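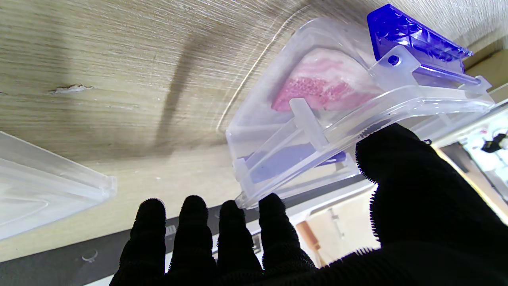
**Notes for the Brumine evening talk, May 7, 2020**
*Gloves, and the people who made them*

Good evening, everyone, and thank you for having me back. (Wait for the latecomers. Check the back row can hear.) I promised you gloves last time and I've been reading about very little else since, so do shout if I go on too long, because I certainly can.

**Start with the shop**

I first got interested in all this through my grandmother's glove drawer. She had a drawer just for gloves, lined with paper, and as children we were allowed to open it but never to put our hands in. There were cream ones for weddings and a pair of brown leather ones she wore on the bus, and right at the back a grey pair with a shop label inside: Vemoma, Flaltetow. She'd never been to Flaltetow in her life as far as any of us knew. I asked my aunt about it years later and she thought they might have been a present, but she went rather quiet and changed the subject to marrows, so make of that what you will.

(Pass the grey pair round now. Ask people not to try them on - the seams won't stand it.)

**The firm**

Vemoma opened in 1853 in two rooms over a saddler's. That made good sense for a glove maker, with the leather coming in at the door downstairs and the offcuts going up cheap. The cutting was done on the premises and nearly all the sewing was done at home, by women in the villages, who had the pieces brought to them in bundles and sent the finished pairs back with the carrier.

The one account book that survives gives 3468 pairs sent out in its best year. I find that hard to picture, so I try to think of the kitchens instead, and all those tables cleared after supper with the lamp pulled close. A good sewer could earn enough to matter. A slow one earned very little, and she still had to buy her own thread, which I think was mean of them.

**How a glove goes together**

(Slow down here. Last time I rushed this and lost half of you.)
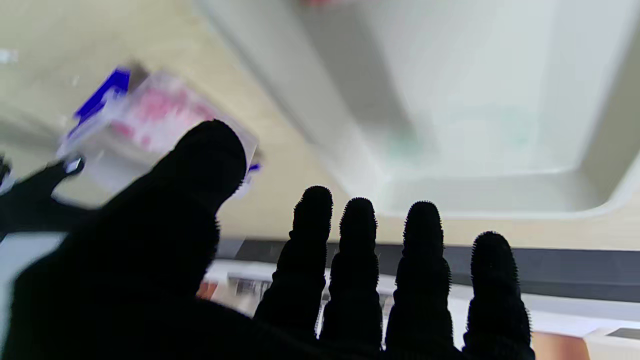
A glove begins as a flat piece called the trank, folded over to make the front and back, and slit to make the fingers. Between the fingers go the long thin strips called fourchettes, and without those you have something more like a pair of paper dolls than a glove. Now, have a look at the fingers up on the slide, standing in a row, and see how the one on the far right has its tip a little lower than the others. The cutter has to allow for that in every pair. Then look across to the left, at the thumb coming up on a slant and going its own way entirely. You can't get that out of a fold, so the thumb is cut as a separate piece and set into a hole in the palm, and it's the part the old glovers fussed over most. If the hole is even slightly out, the whole glove pulls when you make a fist.

(Hold up the paper pattern. Fold it, cut it, let them see the thumb hole. Remember the scissors this time!)

**Iulian Husar's bench**

I owe most of what I know about cutting to Iulian Husar, who spent an entire afternoon letting me ruin his leather. He stretches the skin over the edge of the bench, damp, pulling it one way and then the other, and he can tell by feel when it has no more to give. I could not. Mine came out the shape of a small flag. He trained for around 15 years under his uncle at the Bogdan workshop, and he still uses the uncle's shears.

He told me that he looks at people's gloves on the train before he looks at their faces, and I'm afraid I now do the same.

**If there's time**

- Mourning gloves, and who was expected to pay for them
- Mending: show the darned fingertip on the brown pair
- Why the buttons are on the inside of the wrist (someone always asks)

**Before tea**

The July outing is to Flaltetow. The two rooms are an optician's now, but the saddler's hook is still on the wall outside. Names on the sheet by the urn, please, and can I have the grey pair back before anybody goes home.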